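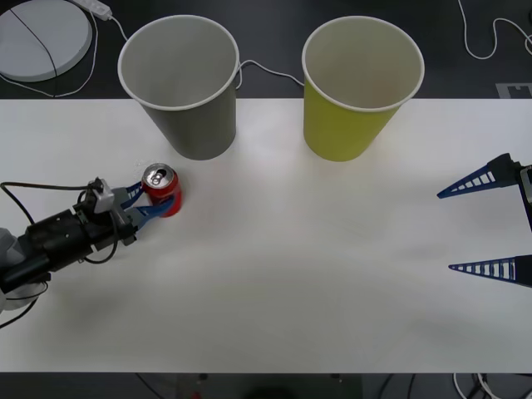
The gray cup, the yellow-green cup and the red can.

Ok-hee always picked the yellow-green cup. I could set out any color you like and she'd go straight for it, so by May I'd quit asking and just took the gray one (which I liked fine, thank you very much).

We had one can of soda between us every afternoon at 3. That was the deal we made the summer we both worked the phones at Meltoritz, back when the machine in the hall ate your coins and maybe gave you a drink. Whoever opened the can didn't get to pour. I opened, she poured, and she was terrible at it! Foam everywhere, me diving for the napkins, Dong-hyun yelling from the next room that some people were on a call.

Then she got the job in Trindade.

"It's 500 more a month," she said, turning her cup around and around by the rim.

"That's a lot of soda," I said. I wanted to say something better than that, and I had the whole bus ride home to think of what it should have been.

On her last afternoon I put the cups out early, hers on the right, same as ever, and the can over by mine. Three o'clock came and went. I could hear her laughing down the hall with Sang-wook, saying goodbye to people she didn't even like.

When she finally came in she looked at the table and sat down without taking off her coat.

"You pour today," she said.

So I slid the can across to her and let her open it.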